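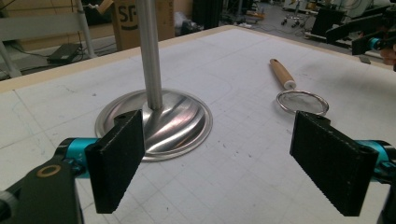
Colador de té junto a una base metálica, sobre superficie blanca cuadriculada.

Urnach: léxico anotado del menaje de té

Versión 2, mayo

Resumen

Urnach es un recurso léxico en español dedicado a los utensilios y operaciones de la preparación del té en hoja. Contiene 2966 entradas, de las cuales 2368 llevan al menos una cita de uso. El resto procede de inventarios y catálogos en los que el término aparece aislado, sin contexto oracional. Se distribuye como texto tabulado en UTF-8, con un registro por línea.

Contenido de la distribución

entradas.tsv: lema, categoría gramatical, definición, marca geográfica, campo.
citas.tsv: identificador de entrada, cita, fuente, página.
variantes.tsv: forma variante, lema al que remite, tipo de variante.
fuentes.tsv: 68 fuentes, con código, título, país y tipo de documento.
LEEME.txt: este archivo.

Campos de entradas.tsv

id: entero, estable entre versiones. Los identificadores retirados no se reutilizan.
lema: forma singular; masculino en los adjetivos. Las locuciones se lematizan por el primer sustantivo.
cat: s, v, adj, loc.
def: definición en una sola oración, sin punto final.
geo: código de país de dos letras. Vacío si el término no tiene marca.
campo: recipiente, filtrado, calentamiento, medida, servicio, operación.
rev: iniciales del último revisor.

Procedencia

Las fuentes son catálogos comerciales, manuales de hostelería, recetarios e inventarios domésticos. La transcripción de los catálogos de la casa Windix la hizo Lamduan Onsri a partir de ejemplares en papel. El fondo Yazdani, cedido en microfilm, aporta los préstamos del persa; las transliteraciones son de Mahnaz Babaei y fueron cotejadas por Kourosh Safavi. No se ha extraído material de foros ni de redes sociales.

Criterios de anotación

Colador, filtro e infusor se tratan como lemas distintos. Colador designa la pieza que retiene la hoja al verter; infusor, la que la contiene durante la infusión. Filtro queda como hiperónimo y solo se asigna cuando la cita no permite decidir. En la versión 1 los tres términos compartían definición y el campo filtrado resultaba inservible para búsquedas.

Tetera y pava se separan según se ponga o no el recipiente al fuego, salvo en citas del Río de la Plata, donde se respeta el uso de la fuente. Samovar figura como lema único, con las grafías samovar y samowar en variantes.tsv.

Cada entrada pasó por dos anotadores. Los desacuerdos se resolvieron en una tercera lectura a cargo de Fatemeh Esfahani. Para el control final se extrajo una muestra de 100 entradas; las correcciones resultantes ya están incorporadas.

Limitaciones conocidas

La cobertura de Centroamérica es escasa. Las marcas geográficas reflejan el lugar de edición de la fuente, que no siempre coincide con el ámbito de uso del término. Las definiciones del campo medida anteriores a la adopción del sistema métrico conservan la unidad original sin conversión. En citas.tsv hay saltos de página sin resolver en los códigos de fuente que empiezan por M.

El recurso no es adecuado para estimar frecuencias: las citas se seleccionaron a mano y no guardan proporción con el uso real.

Cambios respecto a la versión 1

Separación de colador, filtro e infusor.
Nuevo campo rev.
Las remisiones circulares de variantes.tsv se han eliminado.
La codificación pasa de Latin-1 a UTF-8.

Uso y mantenimiento

Se permite la copia y modificación con mención de la fuente. Forma de cita: Urnach, léxico anotado del menaje de té, versión 2, Cisasmont. Las erratas se remiten a Shayne Rutherford, indicando id de entrada y campo afectado.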